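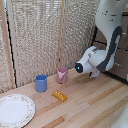
Page last changed: Wednesday, August 19, 2020

Handout 2: comparing two grippers

You will try both grippers, Widlow and Gape, on the same arm. Use the cups first, then the yellow block. Run 20 picks with each and write down every miss. 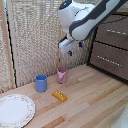
Keep the start height the same for both. Set the speed to 50 per cent in Tatska and leave it there. The July group changed it halfway and their results could not be compared.

Next, look at the wrist camera. 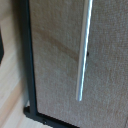

Shiny metal is harder than cloth. Save one view from further back and one close up, then note where the edge finder loses the bar.
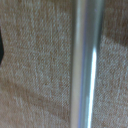
Thảo Đặng asks whether the exposure should be fixed before the close view. Yes, fix it at the far view and record the value.

Hand in your tables at Skustthorpe.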